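Corridor Table, Second Floor – Gallery
Gekinport office, October. Compiled by Hnat Fedoruk.

The long table in the corridor serves as overflow space for the Undow project. It takes a laptop, a mouse and paperwork, and it collects whatever is left over from the day. The table is item 173 on the furniture list.

The top is wood with a glossy finish. It wipes clean with a damp cloth and shows glare from the ceiling lights, so screens are best turned away from the nearest fitting. A mouse tracks poorly on a shiny surface, and a pad is kept on the table for that. 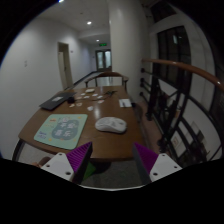 Mint-green mouse pad, white mouse, closed laptop. Small white pieces and cables toward the middle.

Cables are the main problem. There is no outlet in the table, and anything plugged in has to run across the top or over the edge. A clip rail from Senumton was priced for the underside – about 25 dollars with screws – and is still on the request list. Until it is fitted, cables should be coiled and moved to the far end when the laptop is closed.

Loose paper should go in a tray or a folder before the table is used for anything else. 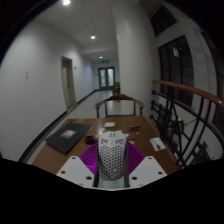
Seating is by wooden chair. Chairs taken from the corridor for meetings go back the same day. The table itself stays where it is, with clear floor on the walking side. Demchenko will check the legs and tighten the fixings on Wednesday, and the top should be cleared by 2 p.m. for that work.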